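Nasex Handheld Gripper Pair
Two-handed demonstration kit for manipulation recording

Product page updated Jun 16, 2022

Overview

The Nasex pair is a set of two hand-held grippers used to record manipulation tasks directly from a human operator. The operator wears a head camera, holds one gripper in each hand and performs the task at normal working height. No robot arm is needed during recording. Finger opening, gripper pose and head video are stored on a common clock and can be exported for training once the session is closed.

The kit is sold by Stistwood as a complete pair. Single grippers are available only as replacements for an existing kit and must be matched at setup.

How it works

Each gripper carries a cube marker above the hand. The cube has black square fiducial patterns on its faces, so at least one face normally stays in view of the head camera while the wrist turns. The recorder solves the pose of each cube per image and writes a position and orientation for the left and right hand separately. When both cubes leave the view, the software marks the gap and does not fill it unless the user turns on interpolation.

A small light on the top face of each cube shows status. Steady means the unit is ready, slow blinking means it is recording, and fast blinking means the link to the recorder has dropped. The light can be dimmed in the settings if it disturbs marker detection in a dark room.

The two fingers open in a V and close on a trigger under the index finger. Finger angle is read by an encoder at the hinge and is independent of the camera, so grasp data remains valid when the fingers are hidden behind the workpiece.

Typical work

The pair is meant for tabletop tasks where both hands have to cooperate: folding and closing cartons, opening lids, laying out cloth, moving parts between trays. Flat cardboard is a useful first task. The panels are light, the creases give a repeatable path, and mistakes can be undone without resetting the whole station. 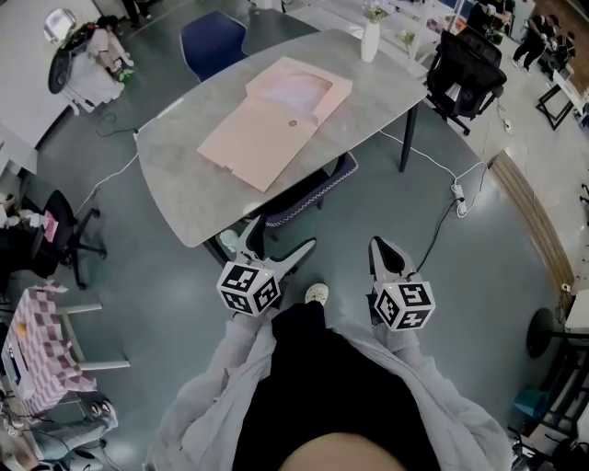
Gripper pair held at the table edge, with a flattened cardboard box on the tabletop.

For carton work, we suggest starting each take with both grippers open and clear of the board. Hold for a moment before the first contact. The segmentation tool looks for this pause and uses it to cut a long session into separate takes. The same applies at the end: release, back off, hold.

Any table of normal desk height will do. Strongly reflective tops can produce false marker candidates under spot lighting, and these are rejected by the size check in most cases. Other people may move about in the room during recording, as only the two registered cubes are tracked.

Specifications

Units per kit: 2
Weight per gripper: 977 g, cable not included
Finger opening angle: 34 degrees per finger
Marker type: cube, printed square fiducials
Status light: top face of cube
Power and data: cable
Recorder software: Lindsay, version 13 or later

In the package

Left and right gripper
Marker cubes, fitted and calibrated at the factory
Cable set
Calibration board
Printed quick start sheet

The head camera is ordered separately. See the compatibility list under Downloads.

Setup notes

Connect both grippers before starting Lindsay. The software assigns left and right by marker pattern, so crossing the cables has no effect on the data. Run the calibration board routine once per camera and again after any change of lens or mount.

Leave enough slack for the full reach of the arm. A taut cable pulls on the wrist and shows up in the pose data as a small steady offset. Cables that cross the floor should be taped down or covered in areas with foot traffic.

Clean the cube faces with a dry cloth. Solvents lift the print. A scratched face can be masked out in the marker settings, with some loss of coverage on that side.

Known limits

The pair does not measure grip force. Objects heavier than a full carton should be handled with care, as the hinge is not rated for sustained side loads. Outdoor use in direct sun is not supported.

Ordering and service

Orders and spare parts go through the Stistwood sales desk. Repairs and recalibration are done at the Fleltbridge workshop. Send both grippers together with the cable set, and include the calibration file from the last good session.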